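Tolport sorting kit review – progress report
Prepared by Su-bin Yeon for Wurasance
May 29, 2020

Status

The Tolport two-arm kit has been assembled and is in use on the basket task. Setup took 3 working days, one more than planned, because the first base plate had the wrong bolt pattern. Gallagher sent a replacement and did not bill for it.

Work this period

We ran 24 trials of sorting by color. The kit completed 18 without help. Most of the misses came when two baskets lay close together and the fingers could not get over one wall without pushing its neighbor. Glare off the shiny basket bottoms is a second problem, mainly with the green ones – we are trying a lower light setting before we ask the vendor for a software fix.

The current layout uses green, blue and black baskets, all empty, set down at mixed angles between the two arms. Each arm has a two-finger gripper, and the frame is slotted metal extrusion, so the arms can be moved along the rails if we need more reach.

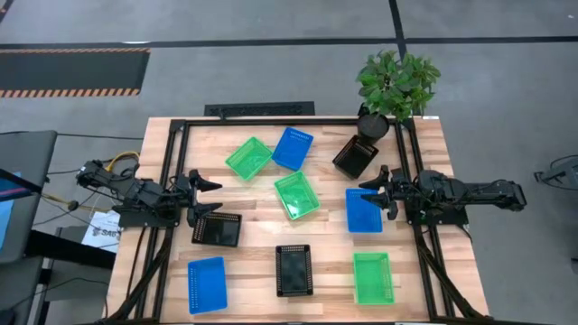 Open items

Cable routing. The kit came with no cable guides. We have asked Nolenano for a quote.
Manual. The calibration chapter skips a step. Our notes have gone to the vendor.
Spare fingers. 7 ordered, none received.

Next period

Stacking trials start in June, using the same baskets. No change to the budget is requested. A recommendation on purchase will follow once the stacking results are in.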